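Bavcombe: frequently asked questions

Last tidied up on a Wednesday, with a mug of tea going cold next to me. If your question isn't answered below, send it over and I'll either add it or mumble something unhelpful.

What is Bavcombe?

It's a small bit of software that sits between "the planner would like the arm to go there" and "the motors are now moving". You give it a target for each hand, a description of the robot and a rough idea of what's in the room, and it gives you back a path for both arms that doesn't hit the furniture or the other arm. It also has a player, so you can run a task in simulation and scrub backwards and forwards through it until you work out why the elbow did that.

I started it because I was fed up with having three scripts that all nearly did this and none that agreed on which way was up.

What about Nirport and Werley? I keep seeing those names.

Sorry, yes, the naming got out of hand. Nirport is the simulator side: it loads the room, puts the robot in it and makes the pictures. Werley is the planner. Bavcombe is the bit in the middle, plus the command line tool you type things into. You can use Werley by itself if you've got your own simulator, and quite a few people do.

And Bae?

Bae is the perception part. It takes the head camera picture and tries to say where things are. It's the youngest of the lot and I change my mind about it weekly, so please don't build your dissertation on it yet.

Do I need a real robot?

No! I do nearly all my work in simulation and I'd suggest you do the same for a good long while. Simulated arms don't need rebooting after you've driven them into a desk.

What sort of computer will it run on?

Werley is happy on an ordinary laptop, though the fan will have opinions. Nirport wants a proper graphics card if you're drawing head camera views as you go. If you only have a modest machine, turn the drawing off, run the task, and draw the pictures afterwards from the log. It's slower overall but nothing stutters.

What does the test room look like from the robot's point of view?

People ask this a lot, usually before deciding whether to download it, so have four head camera views from the table room.
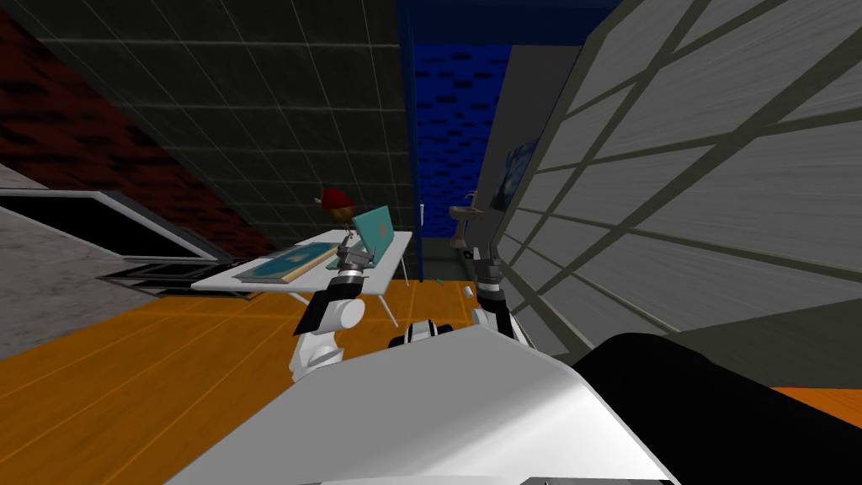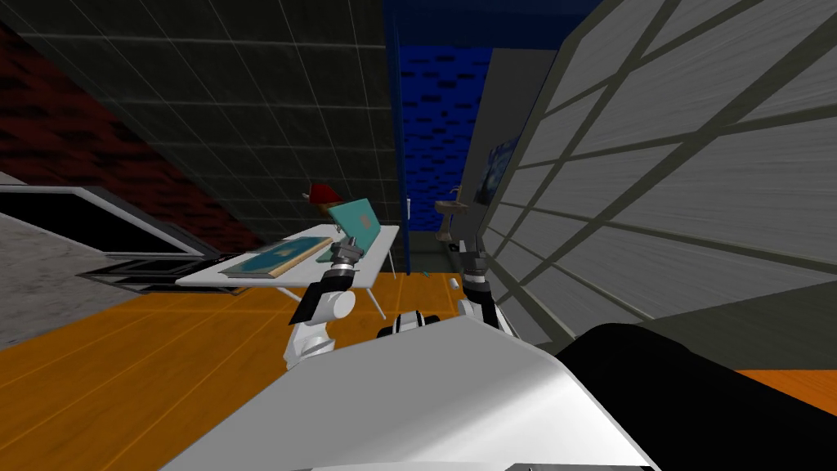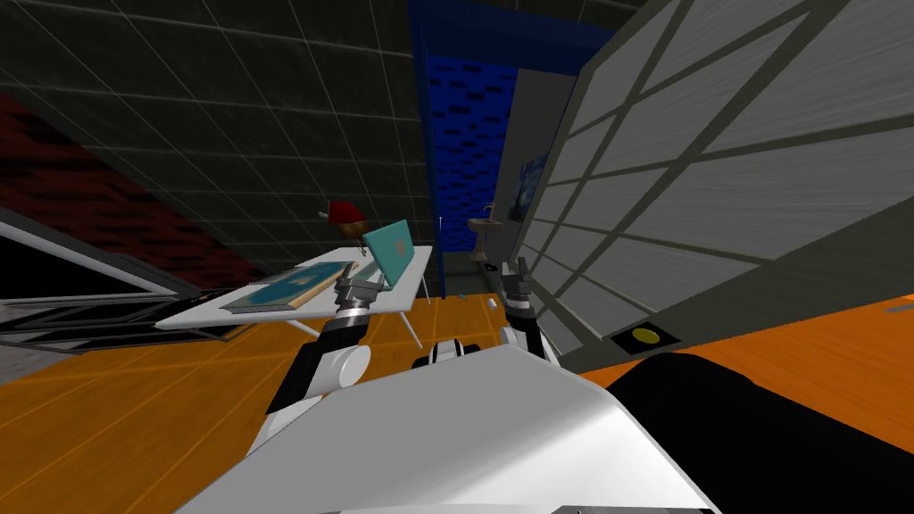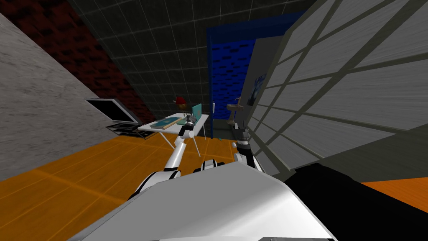 All four are rendered by Nirport, with both arms in view and the teal thing on the table that Bae gets asked to find.

Which way is "up" in Bavcombe?

Up is the room's up, always. It is never the camera's up, and it is never the torso's up. I can't tell you how many evenings I lost to this. If you hand Werley a target measured from the head camera, you have to say so, with the frame set to "head", and it will do the turning round for you. If you leave the frame blank it assumes you mean the room, and your hand will set off confidently towards the ceiling.

A quick way to check: ask for a target straight above where the hand is now and play it back from an outside view. If the hand goes sideways, your frames are muddled.

Why does Werley refuse a target that looks perfectly reachable?

Usually one of two things. Either the hand can get there but the elbow can't (have a look with the collision shapes switched on, they're fatter than the robot looks), or the target is inside the safety margin round some furniture. Tables are the usual culprit. I keep the margin quite generous by default and you can shrink it for a single move without changing it for the whole task. Please do it that way round. I've seen logs where somebody had set it to nothing at all for everything, and then wrote to me about "unexpected contact".

How many tries does the planner get before it gives up?

400, and then it tells you which joint was causing most of the trouble. You can raise the limit, but in my experience if it hasn't found a path by then it's not going to, and you're better off moving the base a little.

Can I plan for one arm and leave the other where it is?

Yes, and it's the default for single-hand moves. The idle arm gets treated as a piece of furniture, so the busy one goes round it. If you'd like the idle arm to budge out of the way when it needs to, turn on "polite". I like polite mode very much, but it does make planning slower, and now and then the two arms end up doing that corridor shuffle where you both step the same way.

What are the odd joint jumps in the player when I scrub backwards?

That one's my fault. The player fills in between saved steps, and going backwards it sometimes picks the long way round for the wrist. The log is fine, it's only the drawing. If you need to be sure, switch off smoothing and you'll get the saved steps and nothing else.

Bae can't find small things on the floor. Is it broken?

It's not broken, it's just not very good at that yet. Anything that covers less than 80 pixels in the head camera picture gets thrown away as noise. You can lower that number in the settings, and you will then find out exactly how much noise there is. Moving the head closer works much better.

It also gets muddled by pictures hung on walls and by anything with a strong grid on it — tiles, window bars, that sort of thing. I've got a half-finished fix which checks whether a thing has any depth to it before giving it a name. It works nicely on walls and terribly on thin books, so it's staying switched off for now.

Why do you have such garish rooms?

Partly taste, I'm afraid. The surfaces get swapped about on purpose too, so that Bae doesn't learn that a table is "the pale thing on the brown floor". There are nine sets of surfaces in the download and you can add your own by dropping picture files into the surfaces folder. Keep them square or they'll come out stretched.

Can I bring my own robot description?

You can. You'll need the joint limits, the link shapes and a note of which joints belong to which arm. The importer will moan at you if anything's missing. The thing it can't spot is a limit given in degrees when it wanted radians, so if your robot seems amazingly flexible, look there first.

Simple shapes for the links are fine, by the way. Capsules plan far faster than detailed meshes, and you can still use the pretty meshes for drawing.

My run gives different results each time. How do I stop that?

Set the seed. Then set the other seed. There are 2, one for Nirport and one for Werley, and I do know that's silly. A single setting that does both is on the list. Until then, both numbers get written at the top of every log, so you can copy them from a run you liked.

Is there a graphical version?

There's the player, and there's a very plain window for dragging hand targets about. Everything else is typed commands. I keep meaning to draw up something nicer and then I get distracted by the planner.

Can I use it for teaching?

Please do. Start people off with the table room and the single-hand tasks, and leave polite mode for later in the term. If your students find a way to wedge both arms behind the torso, send me the log — I collect those.

How do I report a bug?

Attach the log, say which version you're on, and tell me what you expected to happen. A picture from the head camera helps as well, but the log is the thing I need. Zip it first, because the longer ones get too big for my inbox and bounce.

When's the next version out?

When the wrist drawing is fixed. I'd hoped for November, and I'm still hoping, just more quietly.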